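Milstead Food Heritage Center

1/ In November the Center opens its season on the American dumpling. Over the coming weeks we will post notes from the research behind it. The first set concerns chicken and dumplings, a dish that most of our visitors believe they already know.

2/ Two dishes share the name. In one, soft dough is dropped from a spoon onto simmering broth and cooked under a lid. In the other, the dough is rolled thin, cut into strips and stirred in. Families who grew up with one often decline to recognize the other.

3/ The Center takes no position on which is correct. Our collection of home recipe cards holds 819 entries for dumplings of all kinds, and both styles are well represented. Many cards give no method at all, only a list of ingredients and the word "usual."

4/ Mirjam Aigner, our curator of household papers, has spent the past year reading these cards. She notes that rolled dumplings go by several other names, among them slicks, slickers and pastry. A card headed "Chicken Pastry" may describe a pot of broth and noodles with no crust anywhere in it.

5/ This has caused errors in our own catalog. A number of pastry cards were filed under pies when the collection was first sorted. They have now been moved. Researchers who consulted the pie drawers before the summer may wish to check their references with us.

6/ On leavening: dropped dumplings generally call for baking powder or self-rising flour. Rolled dumplings often use neither. Some cards ask for shortening, some for chicken fat skimmed from the pot, and a few for no fat of any kind.

7/ On liquid: buttermilk, sweet milk, water and broth all appear. Readers new to older cards should note that "sweet milk" means ordinary fresh milk. It has nothing to do with sugar or with canned condensed milk.
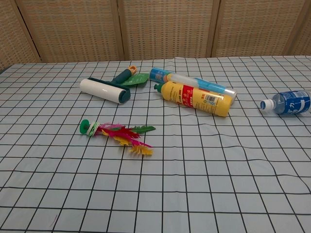
Yellow squeeze bottle and lint roller on the checked cloth.

8/ On vegetables: carrots, celery and peas are common in printed recipes and much less common on our cards. The older handwritten entries tend to list a hen, salt, pepper, flour and water. Onion is sometimes added in a second hand.

9/ The hen matters. Many writers asked for a stewing hen, an older bird that needs long, slow cooking and gives a rich broth. A young supermarket chicken is done much sooner. Cooks working from an old card should test the meat early and not rely on the time given.

10/ Cor Visser, who leads our teaching kitchen, will demonstrate both styles. Each session has 20 places. Participants will roll, cut and drop their own dough and will eat what they make. Please tell us of any allergies when you register.

11/ The most frequent question we receive concerns dropped dumplings that are heavy or raw in the center. Mr. Visser advises keeping the broth at a simmer, leaving space between spoonfuls, and keeping the lid on until the cooking time has passed.

12/ For rolled dumplings, he recommends resting the dough before rolling and flouring the strips lightly. Some of that flour will thicken the broth. Strips should go into the pot a few at a time, with a gentle stir between additions.

13/ A second program will look at dumplings brought by later arrivals to the region. The Tănase family has lent us a kitchen notebook which includes semolina dumplings for clear soup, written partly in Romanian and partly in English. A full translation will be available in the reading room.

14/ We are also grateful to the Drosthorpe Public Library for the loan of 70 church and club cookbooks. These may be read on site by appointment. They may not be borrowed or photocopied, but personal photographs without flash are permitted.

15/ If your family has a dumpling card, we would be glad to see it. Please send a clear copy of both sides and keep the original. Stains and crossed-out lines are welcome. Tell us who wrote it and where they cooked, if known.

16/ Registration for the kitchen sessions opens at 9 a.m. on the first of the month, at the front desk or by telephone. The next set of notes will cover apple dumplings and the question of sauce.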